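Havau Wire Mesh Cart, Grey

If your workroom is anything like ours, things wander. The Havau cart is our answer for all those odds and ends that need to travel from one bench to the next, and we've grown very fond of it! It's a plain grey metal wire cart with an open lattice base, so dust falls straight through and you can spot what's in there at a glance (folders, flat things, the small yellow tool you were hunting for all morning).
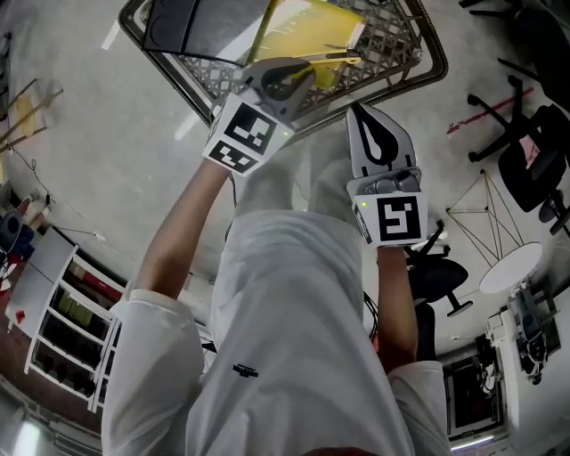

Care and delivery

A wipe with a damp cloth is plenty, and please dry the rim afterwards. The cart holds up to 60 kg when it's loaded evenly, and comes flat-packed with 2 spare castors. We've sent out nearly 300 since July, so if your favourite colour is out of stock, do drop us a line and we'll put one aside.

Pairs nicely with the Udness drawer liner.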